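Home Organisation for Beginners, Alldale evening class
Handout 2: Sorting small bits into baskets

Hello again everyone! Last time we did drawers (thank you, Raili Räsänen, for bringing in yours, batteries and all), so now we move on to the stuff that ends up loose on every flat surface in the house. Toy pieces, pegs, hair clips, you know the sort.

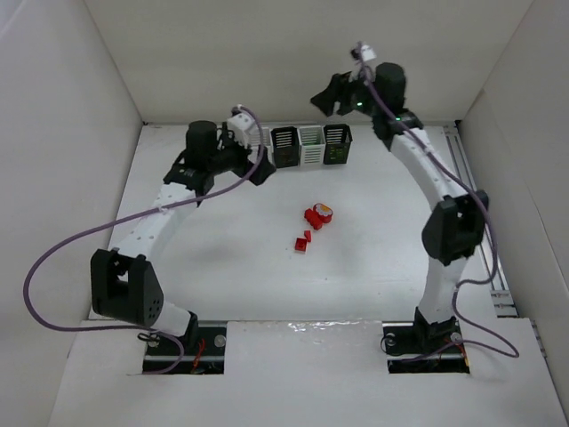
Sorting goes faster when the baskets are already out before you tip anything on the table. I used to go looking for tubs halfway through, and by then I'd lost interest and wanted a cup of tea. Line them up along the back, as with the four little slatted bins, and keep the middle clear for whatever you're working on. A few small red pieces is plenty to begin with. My own first go was a whole crate of my nephew's bricks and I gave up after 30 minutes!

Then pick your rule and stick to it for the whole session. Colour is easiest, especially if children are helping. Abenezer Araya asked whether you can sort by size and colour at once. You can, but do it as two rounds.

I like baskets in two colours, white, black, white, black along the row, so I can tell someone "second one, the black one" from across the room. Slatted sides are handy too, as you sometimes catch a bit of green showing through and don't have to lift anything down.
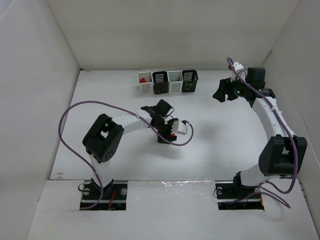

To try at home

1. Choose one surface, no bigger than a tea tray.
2. Set out your baskets first.
3. Sort for ten minutes, then stop, even if you're enjoying it.
4. Write down anything that didn't fit your rule and bring the list along next time.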